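Budget night, with the good pen

May, late, after eleven 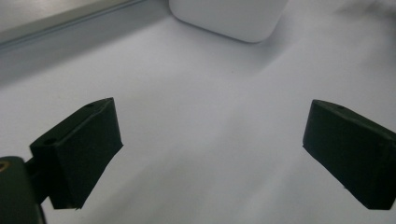

So the number is 2000. I got it in the afternoon and I've been walking around with it in my head ever since like a kid with a banknote. Two thousand dollars for gripper equipment, to be spent before the summer, my list, my choice, as long as I can write one page on why. I've never had a budget line of my own before! Until now it has been begging spare screws from the people at Lunda and printing everything at night when the printer is free.

I want to get the thinking down before I sleep, or I'll lie there doing sums.

First the fingers, since they're what I use every single day. I love our black pads, I really do, but the edges are getting chipped and I never did learn to trim them neatly. Every time I make a new pair they come out slightly different, and then the left and the right don't quite agree, and then I spend a morning wondering if it's the calibration or me. (Usually me.) What I'd like is to stop making them one pair at a time. Killden will mold a batch from our drawing and the quote came back at 572 for a box of matched pairs, shipping included. I read that email standing up. It's more than a quarter of the whole budget, and I still think it's the best money on the list. If every pair is the same as the last pair, then a swap takes as long as the screws take and I can go straight back to work.

I did ask myself whether I could go on doing it by hand and save the 572. Sure I could. I've done it all winter. But I counted up the evenings I spent on pads since the new year and got to 10, ten whole evenings, and I wasn't even doing a good job of it. I'd rather spend those on the grasp tests, which I enjoy, and where I'm learning something.

Open question with Killden: how soft? They do three grades. The soft one grips beautifully (I had a sample on my desk for a week and kept picking things up with it, mugs, a stapler, my own phone) but it picks up dust like crazy and I suspect it will tear at the corners. The hard one will last forever and slide off anything shiny. The middle one I haven't touched. Ask for a sample of the middle one before ordering!! Write that on the hand. They'll probably say the price holds until the end of the month, so ask that too.

Then threaded inserts. Tiny thing, cheap thing, hardly worth a line, but I want a proper bag of brass ones in the one size and no more mixing. Two of the printed housings came back from Gurimance with inserts sitting crooked and I nearly cried. I can set them myself with the soldering iron and I'm good at it now, so really all I need is the bag and a decent tip for the iron. Put them together under "small parts" and give it a round sum. I'm tempted to put screws in there too. The washers can wait, I have a jar.

The big one is the arm stand. No, let me be fair, the big one is the second gripper, and the stand is the thing I want because it would look nice. I have to be strict with myself here. A second complete gripper, the same as the first, means one can be on the bench in pieces while the other one works. At the moment when I take it apart everything stops. Last month a wire came loose inside the housing and I lost most of a day, and it was a five-minute repair once I'd found it. With a spare I'd have swapped it, carried on, and looked for the wire over coffee.

Lodhi has the motor and the driver board as a kit. Gurimance could print the housing again (straight inserts please, or no inserts and I'll do them). The rest I have. I added it all up on the back of the electricity bill and it fits under the 2000 together with the fingers, with a bit left over, and I was so pleased that I added it up again and it still fit. Then I remembered the cable. Then it fit a bit less well. Still fits!

The stand is going on the "later" page. I'm writing it down so I know I was a grown-up about it.

Lighting, hmm. I've been going back and forth. Our light is soft and cool and I like working in it, but it does throw wide gray shadows over the white surface and I can't decide whether that bothers the tests or just bothers me. A panel from the hardware store would be cheap enough to come out of the small parts money. But then I'd have changed the light in the middle of a test series, and I'd have to run the first part over again, and that's days. I think the answer is to finish the series as it is and then change the light. Good, decided. It's funny how much easier it gets when I write it out.

The white work surface stays as it is too. I had a mat on the list at 9 in the morning and by lunch I'd crossed it off. I like the plain white, it's easy to wipe and I can spot any speck on it.

What else. Spare cables, two of each, one long. A case to carry the gripper in, because at the moment it travels to Lunda wrapped in a towel, and I'm the one who gets looked at on the bus. I found a secondhand case with foam you can cut yourself. I'm putting that in. If anyone asks, it protects the equipment, and it does, and also I'm tired of the towel.

Training? There's a two-day course at Lodhi on setting up the driver boards and I'd love to go, but I'm fairly sure it comes out of another pot. Find out which pot. If it's my pot I'd have to choose between the course and the case, and I'd choose the course, and go on with the towel.

Order of buying, so I don't do everything at once and get mixed up:

Middle grade sample from Killden first, it costs nothing and it'll take a week to come.
Kit from Lodhi the same day, they're slow.
Housing from Gurimance when the kit has arrived and I've measured it. Do NOT send the old drawing, the old drawing has the holes wrong.
Pads when the sample is tested.
Small parts whenever.
Case last, with what's left.

I want to keep something back. I know myself, I'd spend it down to the last cent and then a bearing would go. Everyone I've ever talked to about budgets says to keep a tenth, so that's 200, and I'm going to write it as its own line so nobody thinks I forgot to spend it. With the 200 set aside it's tight. I may have to take the shorter long cable.

The page on why is going to be the hard part. I can talk about this for an hour and I can't seem to write it in a page. I tried a first sentence at dinner and it sounded like an ad. I think I should just say what I said up there about the wire: one gripper, a loose wire, a lost day. And then the pads, ten evenings. That's true and anyone can follow it. I don't want to promise that everything will go twice as fast, since I don't know that. I know there will be fewer mornings when I come in and can't start.

And I am excited, I'll put that here because I can't put it on the page. A year ago I didn't know what a threaded insert was. Tonight I have opinions about three grades of rubber and I'm deciding which ones to buy.

It's past midnight now. The sums are on the electricity bill, the electricity bill is under the fruit bowl. Don't throw it out. Also, pay it.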